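September
By the Natwood home tech desk

Two grippers, one person, a heap of clothes. The Prikine kit in a sentence. You hold one in each hand, do your chores, and the recordings go off to teach a robot how to do them. Price is $1,054 for the pair, or $2,115 with a year of Manole's upload and review service thrown in.

We had ours for most of a month. Kitchen first, then bathroom, then laundry, which is where it got interesting.

Setup is quick. Charge, pair, wave them about till the app is happy. The app is not happy often. First morning it wanted the calibration done over, twice, before coffee. After that, fine – mostly.

Mugs, easy. Sponges, easy. A zipper took most of an evening and some bad language. The jaws close straight and evenly and you stop thinking about them after an hour or so. Your wrists don't. Long sessions hurt, and Manole really should put a strap in the box.

Cloth is the real test. No hard edges to grab, and it slumps the second you let go of one side. Shirts we got the hang of. Fitted sheets we gave up on. Waistbands turned out to be the nice surprise: bunch a bit of the fabric, squeeze, and you have a handle to work with. Slower than fingers, alot slower, but repeatable.

We logged 154 clips in all. Manole's reviewers sent back a fair few, usually for rushing. Fair enough. The notes were short and useful, better then we expected, and a redo takes no time once the clothes are out anyway.

The obvious rival is Zisness, who rent instead of sell. Cheaper for a weekend, heavier in the hand, and the trigger is stiff. For one trial run, go Zisness. For anything longer we'd buy the Prikine, strap or no strap.

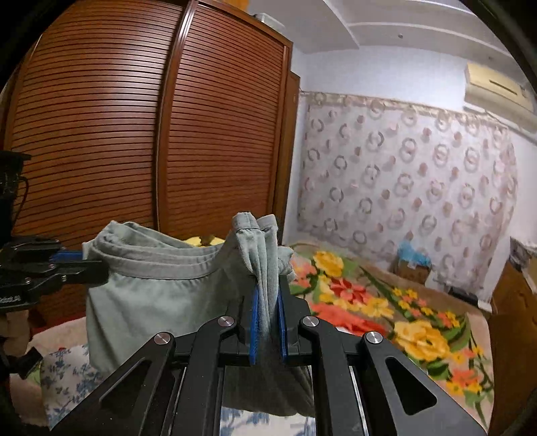

2 min read

Waistband work on the bed. One gripper holds the left end, the other has a pleated bunch of the pale green fabric between its blue pads, and the band sags between the two. Keep the pinch narrow – big handfuls slip.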